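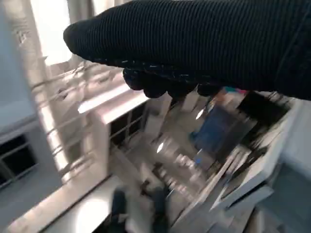
*Black ribbing, bright window.*

# Test knitters wanted for the Troltwood pullover

Hi all! It's Tamara Pylypenko again, and I'm looking for 18 knitters to test my next pattern before it goes out into the world in September. If you tested the Lougher mittens with me last year, you know how this goes (and I'd love to have you back). If you've never tested anything, please keep reading, I want a few first-timers in the group too.

The Troltwood is a plain-looking pullover with a lot of rib. Deep ribbed hem, deep ribbed cuffs, a folded neckband, and a panel of twisted rib down each side that pulls it in a little under the arms. It's knit from the top down in one piece, so you can try it on as you go. I've made two for myself and one for Desta Araya, who does my tech editing and who caught a truly terrible mistake in the sleeve numbers, so the version you'll get has already been cleaned up once.

## What you'd need

- Worsted weight wool, any color. Very dark yarn is hard on the eyes in the twisted rib — I made one in black and did most of it in daylight.
- US 6 and US 7 circular needles, plus whatever you like for small rounds.
- To be comfortable with short rows. You don't have to love them.
- A phone or camera good enough to show stitches.

I especially need people for the three largest sizes and the very smallest. The middle sizes fill up in an afternoon every single time, so if you could go either way on size, tell me both in your email and I'll be very grateful!

## What I'm asking for

Knit the whole sweater in your size, block it, and send me your measurements before and after. There's a feedback form with the usual questions about yardage and gauge, and a big empty box at the end for complaints. Please use the box. Last time Hnat Romaniuk wrote me a page and a half about one decrease and he was completely right, the pattern is much better for it.

We'll have a group chat for questions. Roksolana Koval is helping me keep an eye on it, and she's usually up earlier than I am. You don't have to post there if chats aren't your thing, but do send me a quick note halfway through so I know you're still knitting.

Allow around 80 hours if you're an average-speed knitter like me, more if you're making one of the big sizes. You'll have until the end of August. Life happens, and if you have to drop out just say so, I won't be mad.

## What you get

The finished pattern, any two others from my shop, and a skein of Brulel sock yarn from my own stash (I'll send you a list and you can pick). I can't pay for yarn this round, sorry — I know a sweater's worth isn't cheap.

## How to sign up

Email me through the contact page with "Troltwood" in the subject line. Tell me your size, the yarn you're thinking of using, and one thing you've knit that you were happy with. A photo is nice but you can skip it.

Sign-ups are open now and I'll write back to everyone, yes or no, once the list is full.

Tamara
Posted Thu 16 April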